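Workshop tips: looking after a two-finger gripper

Most of what goes wrong with a small gripper starts at the fingertips and works its way back. These notes cover the Rinby on our bench arm, but the same jobs apply to most linkage grippers of that size.
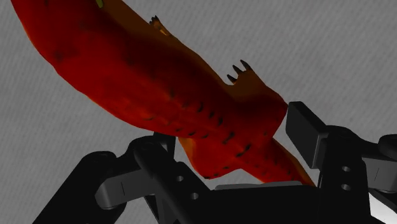

Start with the pads. Wipe both with a lint-free cloth and a little isopropyl alcohol before the first run of the day. Don't soak them. Washing-up liquid leaves a film, and soft toys and moulded rubber will slide straight out of a filmy pad. If a pad has gone shiny, rub it lightly with fine wet-and-dry paper, always across the direction of grip, then wipe it again.

Change pads as a pair. A new one opposite an old one will push the work to one side every time it closes.

Checking the fingers are square. Close the gripper slowly on a strip of plain paper and pull. You want the same drag at the top of the pads as at the bottom. If the paper swings round as it comes out, slacken the two screws behind the pad that's out, close the fingers gently on a flat steel rule, and tighten up with the rule still held. Graham Heywood does his with the arm powered down and the fingers moved by hand, which takes longer but saves your knuckles.

Joints. Put one small drop of light machine oil on each pivot, work the fingers open and shut, then wipe off everything you can see. Oil that creeps down to the pads will undo all your cleaning. We used to use a thick grease from Marchetti and it was too heavy in February, when the workshop is cold first thing and the fingers lagged.

Screws. Go round them every 100 hours. Use the proper hex key, not a ball-ended one, for the last bit of the turn. A dab of removable threadlock is plenty.

Awkward shapes. Anything with legs, a tail or a long taper needs more thought than a box. Approach from the narrow end if you can, and bring the fingers down either side of the solid part. Check that a leg isn't going to be pinched between pad and body, as it will twist the piece when you lift. Set the force low to begin with. We start at 30 per cent and go up in steps of 5 until it holds through a slow lift and a quarter turn of the wrist.

If you're trying grips in the simulator first, set the friction a bit lower than you think it should be. Hayley Fairclough had a lovely set of grips that all failed on the bench for this reason. Check too that the model of the gripper has the same pads on it as the real one. Ours had the short pads for months.

Cables. Leave enough slack at the wrist for a full turn both ways, and tie the cable to the bracket with a hook-and-loop strap. Zip ties cut into the sleeve.

Squeaks usually come from a dry pivot. A click once per stroke is more likely grit in the joint. Blow it out with a hand bulb and keep the air line well away, or you'll drive it further in.

Spare pads live in the Flakirura tin on the second shelf, with the short screws. The long ones don't fit and will mark the plate behind.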